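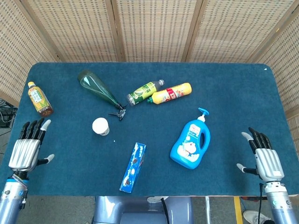 Chapter 6
Setting Up the Work Table

By this point in the book your machine has two arms, two hands and a controller that can move all of them without tripping the breaker. The next job is to give it somewhere to work. Most home builders leave this until last and then use whatever desk is free, and they spend the following month chasing faults that belong to the desk. A work table for a two-handed robot needs three things settled before any program is written: the surface, the background and the set of objects. The table at the head of this chapter has a dark teal-blue carpet on top, a folding woven screen along the far side and the right, and a mix of ordinary goods between the two hands: bottles, a paper cup with a lid, a long snack box and a pump bottle. We will take the surface first, then the screen, then the objects, and end with the cables.

6.1 The surface

A bare tabletop is hard, and often shiny. When a fingertip comes down a few millimeters too low on a hard top, the force goes straight back into the finger joint. On the Vinine hand used in the worked builds, the smallest joints are also the weakest, and they are slow to replace. Carpet gives a little. It also slows a round bottle that has been nudged, so that a failed grasp leaves the bottle on the table more often than on the floor.

Choose a low, dense carpet with no loop. Loops catch on fingertips. Cut the piece larger than the table, fold the extra over the edges and staple it underneath, working from the middle of each side toward the corners. Do not glue it. You will want to change it after a spill, and glued carpet comes up in shreds.

Color matters to the camera. Pick one plain, dark color that is not shared by most of your objects. A dark surface has one drawback, and you should know it before you buy: every crumb and bit of lint shows up as a bright speck, and a simple detection program may report the speck as an object. Vacuum the table before each session, and set a minimum object size in the software. In the Ziltix package the setting is called "ignore below" and is given in pixels. We use 388, which drops lint but keeps a bottle cap.

6.2 The background

A camera on the robot's head sees past the table. In a garage or a shared shop that means shelves, people walking by and a door that opens and closes. All of it changes from hour to hour, and a program tested in the morning may behave differently at four in the afternoon for no better reason than a bicycle parked behind the table.

A folding screen is the cheapest fix. It stands by itself, it can be put away when someone else needs the floor, and the outer panels can be angled in to cover the sides. Woven screens let some light through their openings. This is fine in even light, but a window directly behind the weave will put a pattern of bright dots across the top of every image. If you have such a window, hang a sheet on the back of the screen or turn the whole table.

Mark the positions of the screen feet and the table legs on the floor with tape. Shared shops move things. At the Nesside shop, where the builds in Part Two were carried out, the table was shifted between sessions often enough that re-measuring it became the first line on the checklist.

6.3 The objects

Start with things you already own. Manufactured test blocks are neat, but a hand that can only lift blocks will not be of much use in a kitchen. Look for a spread of shapes, weights and surfaces:

Drink bottles, both full and empty. A full bottle laid on its side is one of the harder objects in this chapter, as the liquid moves when the bottle does.
Boxes that are much longer than they are wide. The hand has to find the narrow direction.
A paper cup. It crushes easily and will teach you more about grip force than any chart.
A pump bottle with a handle. It can be picked up in several ways, and your program will have to choose one.
One or two small metal items, such as a key or a clip.

Leave out glass until the hand has completed 147 lifts of plastic bottles in a row without a drop. The figure comes from the Brzozowska test sheet in Appendix B and may seem high. At 20 lifts per session it takes eight sessions to get there, and the log you build up on the way will be used again in Chapter 9.

Place the objects by hand and at different angles. Builders tend to set things upright and in rows without noticing that they do it. Lay some bottles down, point the necks in different directions, and put two of them close enough to touch. Keep a clear space in front of each hand so that it can be raised and brought home without striking anything.

6.4 Cables

Each wrist carries at least one cable, and the cable must be long enough for the full reach of the arm with some slack left over. Move the arm by hand, with the power off, to all four corners of the table and watch the cable the whole way. It should never pull tight and never lie across the carpet. Fix it to the forearm with a soft strap – not a zip tie, which cuts into the jacket after 2,000 cycles or so of bending at the same spot.

Run everything else along the floor on the side where people do not walk, and put a stripe of tape down on the side where they do. Anyone watching a session stays behind the stripe while the arms are powered.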